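**Wanted: people willing to teach a robot hand, slowly**

Barta manipulation group, Purwood campus
Posted June 22, 2025

We're looking for participants for a study on teleoperated grasping, and we also have one part-time research assistant position to fill. Both are described below. If you apply for the wrong one by mistake, we'll sort it out.

## What we're studying

Our group trains a multi-fingered hand to pick things up by copying people who are operating it remotely. This goes well until the person operating it is tired, bored or very good at video games, at which point the demonstrations get strange in ways that are hard to measure. The very good gamers are the worst of the lot. They find a shortcut on the third try and the robot learns the shortcut, including the bit where it clips the edge of the table.

In the first round we collected 3727 demonstrations from 82 people. The result surprised us enough that we checked it twice. Policies trained on demonstrations where the operator paused before closing the fingers did better on new objects than policies trained on the quick, tidy ones. We had been throwing the slow ones out. Zhiqiang Liao had to go and get them back off a drive labelled "junk", and would like it known that he didn't label it.

The write-up calls this the Lirnine method, after the lab's old nickname, and it amounts to keeping the hesitations and weighting them. What we don't know is whether the pause itself matters or whether careful people simply pause. That's what the second round is for.

## Participants

You'll sit at a desk, wear a glove that has never flattered anyone, and guide the hand through short pick-and-place tasks with household objects and plastic fruit and veg. Half of the participants will be asked to wait before each grasp. The other half will be left to their natural impulses. You won't be told which objects the trained policy will be tested on later, so there's no point practising at home with the fruit bowl.

You should:

- be 18 or over
- have use of both hands, right or left dominant (we're short on left)
- be comfortable sitting for most of an hour, with breaks
- not have taken part in the May pilot

Experience with robots isn't needed. Experience with small children or elderly cats would transfer better.

Each person does 7 sessions over several weeks. You'll be paid for every session you attend, at the university's standard participant rate, and you can stop at any time and keep what you've earned. We record the glove signals, the robot's joint positions and video of the work area. Your face isn't part of it. Data is stored under a participant number, and the consent form explains the rest in language that Botond Dobos has rewritten until it resembled English.

## Research assistant (part-time, fixed term)

The RA will run sessions, reset the objects between trials and label grasps as clean, clumsy or "other". The last category is larger than you'd hope. There's also some Python, mostly for the Dorkon logger, our in-house recording tool, which drops timestamps when it feels unappreciated.

We'd like someone who can:

- follow a protocol the same way on the last trial of the day as on the first
- write scripts another person can read
- talk a nervous participant through a failed grasp without making it anyone's fault
- route a cable so that it stays routed

A degree in engineering, psychology or computer science would help, as would an honours project that involved real people or real hardware. If you have neither but you've run a busy front desk or a school science lab, apply anyway and tell us about it. The best RA we've had came from a bakery.

You'll be named on any paper your work goes into. You'll also be asked for your opinion on the labelling guide, which is 271 lines long and still doesn't settle what counts as a drop.

## How to apply

Participants: come by the Barta group office, Room 7, and put your name on the list, or ask for Zhiqiang. Tell us which hand you favour and which times suit.

RA applicants: send a CV and one page on something you measured that didn't come out as expected — the bigger the mess, the better — to Botond, through the Purwood jobs page. We read everything and answer everyone, though not always in the same week.
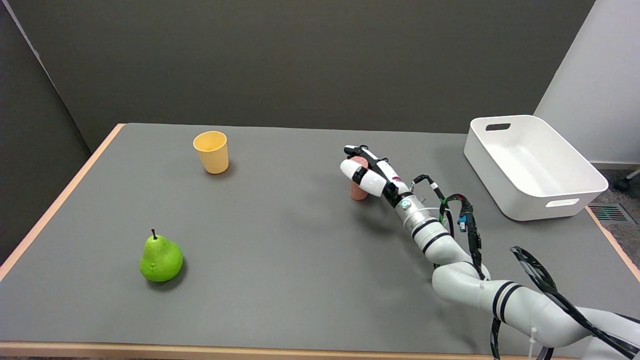 Parking at Purwood is free after five, and evening sessions can be arranged if you ask when you sign up.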